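Looking after your bike at the kitchen table

Most of the questions I get through this page come from people who have taken up cycling in the last year or two and would like to know how to keep the thing running without a proper workshop. I haven't got a proper workshop either. I have a kitchen, a back step, an old bath towel and a very patient family, and I've managed on those for longer than I care to work out. So make yourself a pot of tea and I'll go through what I do, more or less in the order I do it.

Start with the chain

If you only ever do one job, do this one. Turn the bike upside down on the towel (or lean it against the wall, if you have a computer on the bars that you don't want scratched) and run the chain backwards through a dry rag. Keep going until the rag stops coming away black. An old cotton T-shirt is far better than kitchen roll, which leaves bits of itself behind in the links and drives you mad.

Then one small drop of oil on each roller, not a great long squirt over the lot. Turn the pedals backwards for a minute, go and do something else, and come back and wipe it all off again. People never believe me about the wiping! The oil you want is inside the rollers, and whatever is left on the outside just picks up grit from the lanes. I've been using Fidov from the little bottle since December and get on with it very nicely, though I was perfectly happy with the cheap stuff before.

Washing-up liquid, yes or no

I'm firmly in the yes camp, well diluted, in a bucket of warm water, for the frame and wheels. Keep a separate sponge for it and mark the sponge, or somebody will do the saucepans with it. Rinse with a watering can. Please don't use a pressure washer anywhere near the hubs or the bottom bracket, however tempting it looks after a muddy Sunday.

An old toothbrush does the brake calipers and a wooden skewer gets the dried muck out from between the sprockets. Dry everything with a towel, including under the saddle, where water likes to sit.

Tyres

Check the pressure before every ride if you can bear to. While you're down there, run your eye over the tread and pick out any bits of flint or glass with a cocktail stick. I found nearly 12 in one back tyre after the lane past Pirnwood had been resurfaced, and I hadn't had a single puncture, so I must have been very lucky.

If you do get one, find out what caused it before the new tube goes in. Feel round the inside of the tyre slowly with a bit of cotton wool, which will snag on anything sharp and save your fingertips. A dusting of talc on the tube helps it sit without pinching, and it makes the shed smell pleasant too.

Bottles and bidons

Bicarbonate of soda, two teaspoons in hot water, left overnight with the lid off. That shifts the smell of old squash beautifully. For the mouthpiece, pull it out if it comes out and drop it in a mug of the same. Store bottles open and upside down, never with the cap screwed on.

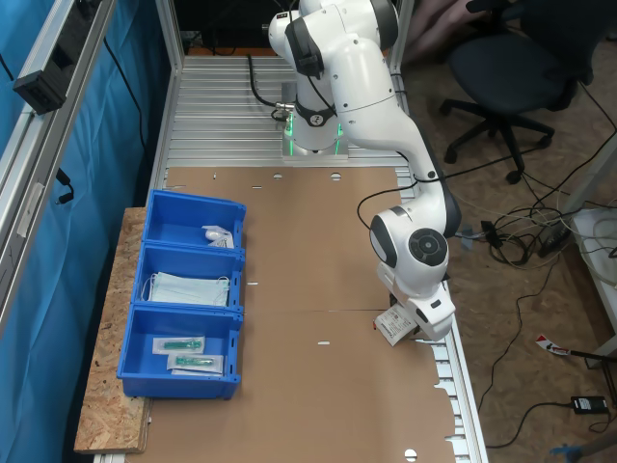

Lavanya Arumugam wrote in to say that bicarb never quite did it for her, and that she swears by a spoonful of uncooked rice and a splash of white vinegar, shaken hard for a minute and rinsed twice. I've since tried it on my oldest bottle and I must say it came up very well, although the vinegar does linger a bit, so do the second rinse properly.

Shoes and gloves

Stuff wet shoes with newspaper as soon as you get in, change it after an hour, and keep them away from the radiator, however cross you are. Heat makes the soles go stiff and can lift the glue. Gloves can go in the machine on a cool wash, with the straps fastened so that they don't grab hold of your jersey. No fabric softener on anything you ride in, padded shorts least of all.

A bit of candle wax rubbed along a sticky jersey zip will get you another season out of it.

Next time I'll have a go at bar tape, which I've been putting off.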